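Section 9: Setting up your Gralville neighbourhood noticeboard account

Welcome to the neighbourhood! Once you've got your keys and found the kettle, it's well worth joining the Gralville residents' board — it's where street parties, bin changes and lost cats all end up.

1. Open the board and choose "New household".
2. Type in your lot number, then pick your village from the list. Sorngate has 56 lots, so do check yours carefully.
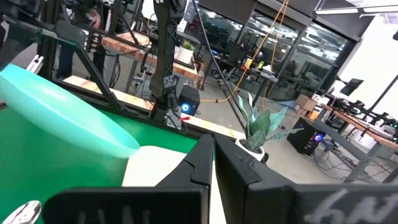
3. Enter the code from your welcome letter and press Save.

Note: codes lapse after 14 days. Marisa Gentile at the Sorngate centre will happily print you another.

Caution: your street name shows to all your neighbours unless you untick it.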